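4.2 Grasp-candidate arbitration

We started out with one planner for both arms, and I'll admit we hung on to it far too long. It was Kurup, our sampling-based planner, and it treated the two end effectors as the same gripper with different limits. On paper that's tidy! In practice the left side kept losing bids it should have won, and we spent most of February staring at cost plots before we split the thing up (see Figure 3 for the kind of tabletop we run it on). 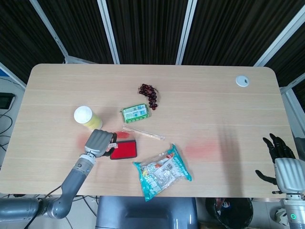

Figure 3. Tabletop layout with the gripper on the left arm and the hand on the right.

Arbitration now lives in its own node, which we call Stollska. It takes the segmented objects from Plindent, asks each arm for up to 20 candidate grasps per object, and scores them all on one scale. The scoring is where we had the most fun (and the most bugs). A flat, boxy thing like the red one under the left gripper in Figure 3 is easy, as its top face gives Plindent a clean plane and the candidates bunch up nicely. The crumpled clear snack bag is a pain. Depth goes right through the plastic in patches, so the mask comes back with holes, and the old scorer loved putting fingertips in those holes. We now fill the mask before sampling and add a penalty for any contact that lands on filled pixels.

We tuned the penalty weight on 2,416 logged scenes from the Erkuton set, holding out 500 for the comparison in Section 5. If both arms bid within the same margin, Stollska picks the one with the shorter path and locks the choice for 46 control cycles. Without that lock the two arms would trade an object back and forth forever, and we've got the logs to prove it. Thin objects, straws especially, still get too few candidates, and we come back to those in Section 6.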